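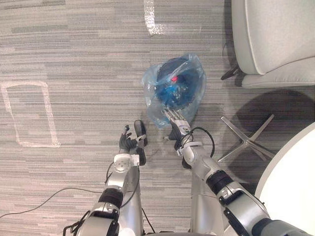 Why did the arm stop dead with a bag still in its grip? A cable loop at the left wrist had worked into the joint cover and tripped the torque limit.

The fault appeared at Veltska's test office in August, during trials of Drero, its two-armed cleaning robot. Drero picks up plastic bags and puts them into wastebaskets. The controller logged 204 bag lifts before the stop. The left arm locked at 26 degrees of wrist rotation and the right arm kept moving for 24 milliseconds.

That gap was the safety matter. Both arms are supposed to halt on the same signal.
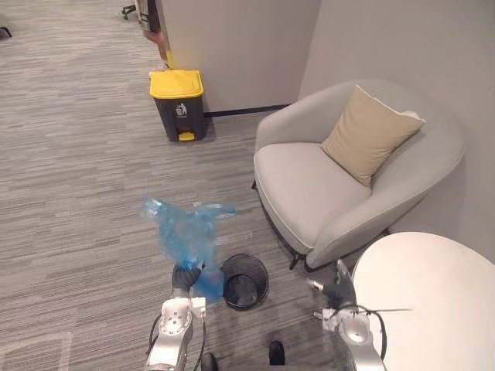 Stuvitz, which supplies the controller, traced the delay to a setting that treated each arm as a separate machine. The revised software, Raju, links the two stops. Veltska also shortened the wrist cables and added a second clip on each arm. The clips are to be checked every 3,000 cycles. Work near the arms stays limited to trained staff until the stop test has been repeated with a full load.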